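Got home a little after eleven and I want to get this down before I sleep, because I will have talked myself out of half of it by morning.

I went to see Rodora tonight at the Lambrechts, the late showing. The Lambrechts is the old single-screen house on the canal side, and it seats 356, though I doubt they have sold that many tickets to anything this year. I sat on the left, five rows back, with my coat on. The heating comes on in November whether it is cold or not, and then it goes off again before the second reel, so it is best to keep the coat.

Rodora is Thijs Van den Broek's second feature. I liked the first one, Cluvar, more than most people did. That one was a family argument stretched over a weekend, and it had the sense to stay inside one house. The new one goes outdoors. A ferry pilot (Rodora is the name of her boat) is told the crossing will close at the end of the season. She has a grown son who wants her to take the payout and a deckhand who wants her to fight it. For most of two hours she does neither. She runs the boat back and forth.

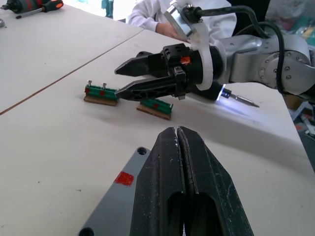 I think the first hour is very good. Van den Broek lets the crossings run nearly in full, and after the third or fourth I had started to know the passengers by their coats. There is a woman with a bicycle who never speaks and who gets, I think, the best moment in the film, when she pays with a large bill and waits for her change without looking up. The sound is good too. The engine is always there, and when it stops you notice the actors have been raising their voices.

The second hour is weaker. The son comes back with papers to sign and the film turns into a series of kitchen conversations, and they are all the same conversation. Somebody says the thing they are afraid of, somebody else goes to the window. I wrote "window again" in my notebook twice. The deckhand disappears for so long that when he came back I had to work out who he was, partly because he had shaved.

The lead is strong all the way through. She does very little with her face and a lot with her hands on the wheel. I would have been happy with an ending that stayed on her, but there is a last scene on the landing, months later, with music over it, and it tells us how to feel. Cluvar ended on a door closing and trusted us with it. I kept thinking about that on the tram.

There were not many of us. A couple behind me left at the second kitchen scene. A man near the aisle slept and woke up for the credits and clapped.

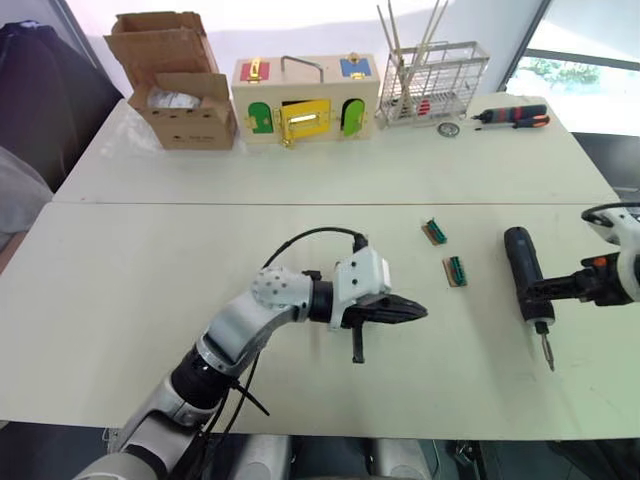 Two tables end to end, far one with things along the back.

I am still not settled on what to say in the Bremier newsletter. They want 736 words by Saturday, and they print exactly what fits, so if I run over they take it off the bottom. Last time they took off my last paragraph and it read as if I had hated the film. I will put the verdict near the top this time — worth seeing, go for the crossings, forgive the kitchen.

I should also go back and watch Cluvar again before I write. I have been using it as a stick to beat the new one with and I have not seen it since it opened. It may have had kitchens in it too.

Notebook entry number 3902, by my count, if the torn-out ones are included. Need a new pen.

Comments

marit_h
I saw it last week and had the same trouble with the deckhand. My husband thought he was a new character right up to the landing.

Oldseat
Disagree about the music. I thought the last scene needed it. But yes to the woman with the bicycle.

P. Renner
Is the Lambrechts still doing the late showings all winter? Their door only lists this month.

Contact | Copyright the author, all entries | Back to top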